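July, by the laundry desk at Tudard

Clothes folding is the bit everyone skips, says the woman who runs the repairs and laundry service at Beaulieu, the block of shared flats in Brundatville. She has 4 tables, a kettle and strong views on collars.

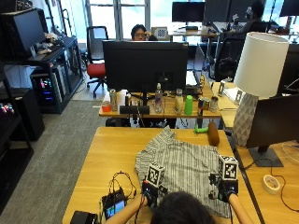
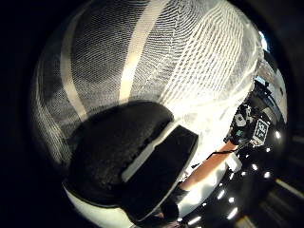
She came to it from hotel linen, 3 years on nights. "Sheets are easy, sheets are just corners." Shirts were what she had to learn again. Her rule is collar away from you, at the far side of the table, then smooth down towards your belly with both hands. A striped shirt like the grey and white one is her favourite to teach on - "the stripes tell you when you've gone wonky, a plain one lets you lie to yourself." Wrinkles she presses out with the flat of the hand first, iron later if at all.

How many so far? She keeps a notebook. 2,464 items since the service opened, 1,018 of them shirts. The rest mostly bedding and school stuff.

And mesh? A sigh. "Slippery. Goes where it wants." Find a seam, she says, hold on to that and let the rest hang. Never iron it.

Next is a mending afternoon with Skamero, the button shop downstairs. Bring your own thred if you're fussy.

Comments

collar away from me!! been doing it backwards for years

Does she do duvet covers? Asking for my sanity

Tried the seam thing on a net curtain, bit better, still a lump

Contact Tudard | Copyright Tudard | Back to top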